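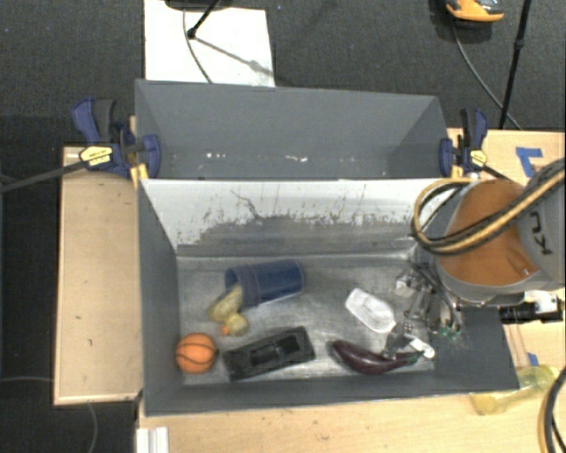

I've been going through the Zutis bin-picking kit for Manalo this June, and what follows is my acceptance checklist with my own grumbles and cheers left in. Maricel Manalo wants a yes or no before we buy, and Geetha Suvarna from Zutis has been very patient with me. My cell is two gray bins back to back on a wooden table, bar clamps on both sides where they meet, and a mix of things to grab: a dark blue cup, a rubber duck, a little basketball, an eggplant. The eggplant is my favorite – glossy and curved, so it's a fair challenge for any gripper!

1. Bins secured to table
OK. I leaned on both of them pretty hard and neither one shifted. Please check the clamps at the start of every shift anyway, Renato tightens them like a gorilla and I don't.

2. Bin walls and bottom
OK with comment. The far wall of the front bin is chipped and scraped and there's a thin dark scratch running down it on the left. I ran a fingernail along it and it's only on the surface. Look again after the next 30 hours of running.

3. Hoses and cables on the arm
Needs work. The hose bundle makes a loop beside the arm and I'd like it shorter. It didn't snag on anything for me, but I kept the speed low. Geetha is sending two more hose ties.

4. Gripper fingers and linkages
OK. No play in the joints that I could feel. The manual (page 13, if you're hunting for it) has you check the thin wires by hand with the power off, so do that.

5. Emergency stop
OK. Tested 16 times from different spots in the cycle, stopped every time. Love it.

6. Floor and walkways
Needs work. There's a gray cable on the carpet near the table and I caught it with my foot twice. Slamet Mangundap has cable covers in the back – grab one before anybody else walks through.

7. Loose items on the table
Fail, easy fix. Anything sitting outside the bins goes back in or off the table before you press start.

8. Trial run
OK. 214 picks, no faults on the screen, and I was beside the stop button the whole time. Flat, shallow things took it longer than round ones, so I've asked Zutis whether that can be tuned.

My vote is yes once 3, 6 and 7 are closed. Charito Baluyot has the sign-off sheet, and she'll want your initials next to each one.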